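Looking After Clothes, Handout 5: Dark Garments, from Heap to Fold

Vutumberg Evening Classes, Household Skills course
October 2018

Please bring one black or very dark garment to this session. A jacket is ideal, but a cardigan or a shirt will do nicely. We've done pale cottons to death, and dark clothes are where folding gets really interesting! Seams vanish, creases hide, and a sleeve can be doubled under the body without your noticing until the whole thing comes out lopsided.

1. Choose your surface

The best friend of a black garment is a pale cloth. On dark wood you lose the outline completely. On a white cloth, even one with a pattern, every edge shows up crisply and you can tell at once whether the hem is running straight. Smooth the cloth first, or its wrinkles will push up through whatever you lay on top.

2. Find the edges by touch

Start with both hands on the garment and pinch the edges between finger and thumb. Work outwards from the middle, easing the gathered parts flat as you go. Don't tug — a tug at one corner simply makes a new ridge somewhere else. I love this stage, and it is worth doing slowly a few times before you try for any sort of speed.

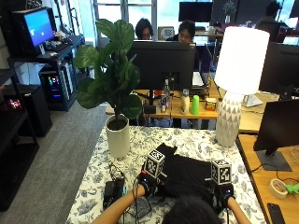 Fig. 1. Both hands at the edges of a black garment, partly gathered, on a patterned white cloth.

3. Jackets are a special case

A jacket has weight, and it likes to slump. Spread it open first and look at how the cloth has settled before you close anything. Soft, rounded folds can usually be stroked out with the flat of the hand. Sharp ones need lifting and laying down again. While it is open, check the pockets and go over the surface for lint, which black cloth collects like nothing else!
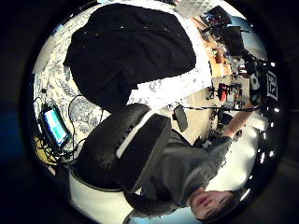
Fig. 2. Large black jacket spread open, with soft folds still to be smoothed.

Once the body is flat, bring the sleeves in across the back, one at a time, keeping the shoulders level. Then fold from the hem upwards. Dambrauskienė's method (see Handout 3) turns the collar in last, and I find it gives a far nicer top edge on heavier cloth. The Modley fold is quicker but leaves a lump at the neck, so keep it for knitwear.

Practice for next time

Fold the same garment 20 times over the week, always on a pale cloth. Make a note of which edge goes astray most often — for nearly everyone it is the left sleeve, and I would be delighted to hear of exceptions. Bring your notes along, as we shall be using them when we start on linings.

Reading: the Plimico laundry booklet, section on outerwear. Copies are on the shelf by the door.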